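We use cookies to improve your visit. Accept / Settings

Zavach, week four

The club arm is named Zavach, and it has opinions. In April we gave it 40 tries at picking up a white board and it managed 4. I've had worse semesters.

My contribution was writing the grip routine - 60 lines, most of them comments apologizing to whoever reads it next.

The board's top edge is a crumbly mess now, and we're still using it.

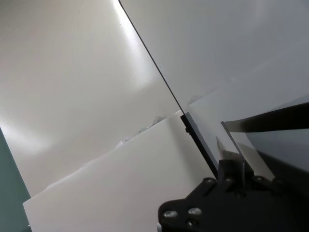

What's next

Slower approach, softer close. Then snacks, which I can grip fine.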